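FOR IMMEDIATE RELEASE

Bindard and Vara team up on a tee and cardigan line for August

Last updated: 4:10 p.m.

Bindard, the small-batch knit and jersey label, is releasing a joint collection with print studio Vara this August. Tees, cardigans, one skirt. Sizes XS to 4X, same price across all sizes. Orders open at 9 a.m. on the Bindard site and at the Barik Street shop.

The starting point was a pattern book from 1947, found in a box lot and full of fruit borders and tiny repeating birds. Vara redrew the lot by hand. Three prints made the final cut – Plum Row, Wren, and a stripe called Ševčík, named for the family whose name is penciled inside the front cover. Nothing is a straight copy. Colors are new, scale is much bigger, and the birds now face each other.

"I wanted the tee you reach for on a Saturday-feeling morning, whatever day it is," said Melaniia Kravets, lead designer at Bindard. "Soft, a bit boxy, long enough to tuck. And a print that still looks good under a denim jacket. We fought over the neckline for weeks. The wider one won."

Tees are 100 percent cotton, midweight, prewashed. Ribbed collar. The Wren cardigan is a cropped cut with real pockets, deep enough for a phone, and comes in rust or navy. Skirt is knee length, elastic back, flat front, Plum Row only.

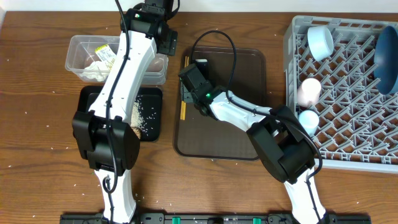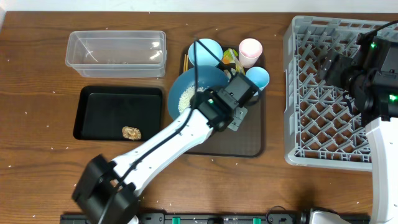
The first run is 751 pieces in total, each with a numbered woven label at the side seam. No restock of the numbered pieces is planned. If a print sells out it may come back next spring in a differnt color, with a plain label.

Styling sets will be offered too – tee plus cardigan, or tee plus skirt – at a lower price than buying them apart. Mix sizes within a set, that's fine. Returns accepted on single items and on full sets, but not on half a set. Exchanges for size are free while stock lasts.

"People keep asking me if you can wear two of the prints together," Kravets said. "Yes. Please do. Ševčík stripe on the bottom layer, Wren on top, plain jeans. I've worn it all summer and gotten more comments on it than on anything else I've made."

Shop visitors can try on the whole line from opening day. Fitting rooms are first come, first served. Hemming on the skirt is free in store and takes a few days, pick up only. Online customers who want a hem should add a note at checkout with there preferred length in inches.

Samples for stylists and fashion writers are limited to sizes S, L and 2X. Please ask early and say which print. Lookbook and flat shots on request, also fabric swatches.

Press contact: Melaniia Kravets, Bindard. Replies same day in most cases, slower during launch week.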